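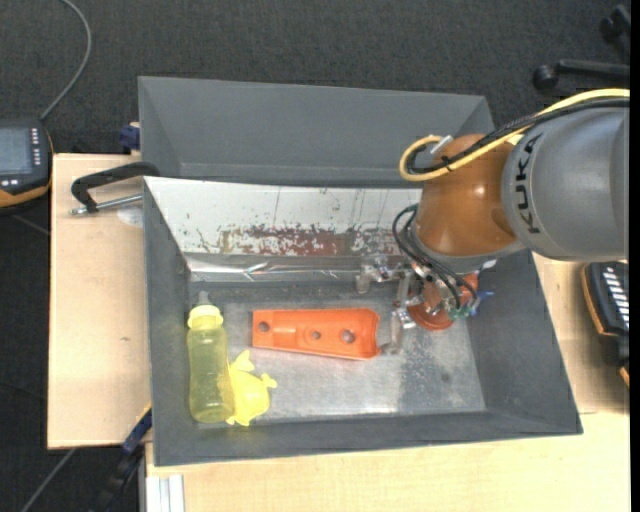

Clorndale Declines to Endorse Grurnex Bin-Picking Guideline

WIDONHAM, June. The Clorndale test lab said today it will not sign on to the Grurnex guideline for robotic bin picking in its current form, and called on the drafting group to rewrite the sections on test objects, reporting and cell setup.

The draft would let a supplier call a picking cell "verified" after 30 successful picks in a row. It does not say who chooses the objects, how they are placed in the bin, or whether a run that ends in a dropped part has to be reported.

"Thirty good picks is an afternoon's work if you get to throw away the bad runs," said Saadet Tatlı, who leads handling tests at Clorndale. "A buyer reads 'verified' and thinks somebody checked. Under this text, the somebody can be the seller."

Clorndale ran its own series of 2381 pick attempts while reviewing the draft. The lab is not publishing a success rate from that series. It says a single percentage is the kind of number the guideline should discourage unless the full attempt log comes with it.

The lab wants four changes:

Every attempt is logged, including stops and operator resets.
The object set mixes rigid parts, see-through items and odd shapes, and is picked by someone other than the supplier.
Bin wear, clamping and lighting are written down before the first attempt.
The word "verified" is dropped for any test under 700 attempts.

Engebretsen, which sells picking cells and helped write the draft, has argued that longer tests would shut out small shops. Clorndale answers that its 700-attempt test takes around 80 minutes of a technician's time, plus the machine hours, and that a small shop has the most to lose from a bad purchase.

Clorndale will send its full comments to the drafting group and will post them in the reading room at its Widonham office.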